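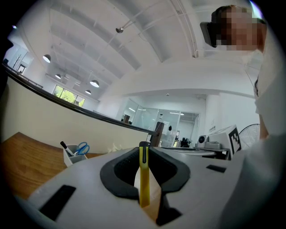 From: Misaki Noguchi
To: Plondeneck House users list
Date: 20 June 2023
Subject: Re: Pens and scissors on the upstairs table

Roscoe Pennington wrote:
> Could we settle what stays out on the wooden table by the
> balustrade? Last time I was up there I spent nearly 12 minutes
> looking for scissors, and they were in the kitchen. I'd also
> like to know if the cup is for everybody or belongs to the
> Clillia group.
>
> Roscoe

Roscoe,

The cup is for everybody. It's the small white rectangular one, and it stays on the table. The blue-handled scissors and a black marker live in it. Please put them back point down when you finish, even if you're coming back after lunch.

Yellow markers and highlighters are a different matter. We bought 23 in the spring and I can find 2. If you have any in a bag or a coat pocket, drop them in the cup or leave them with Booker at the front desk. I'm not ordering more before July.

Scrap paper goes in the bin by the stairs. Small crumpled bits keep getting left at the back of the table, and the cleaners won't throw out anything on a tabletop — they can't tell what's wanted.

Adi asked about moving the coat stand closer to the table. I'd leave it over by the doorway. With 19 people in for the Castellanos evening we'll need the space along the handrail clear.

Barrett has offered a second pair of scissors, left-handed. I said yes. They'll go in the same cup, so don't be surprised if the first pair you grab won't cut.

The label maker is still missing. It was last signed out under "Grolix" with no name next to it.

Misaki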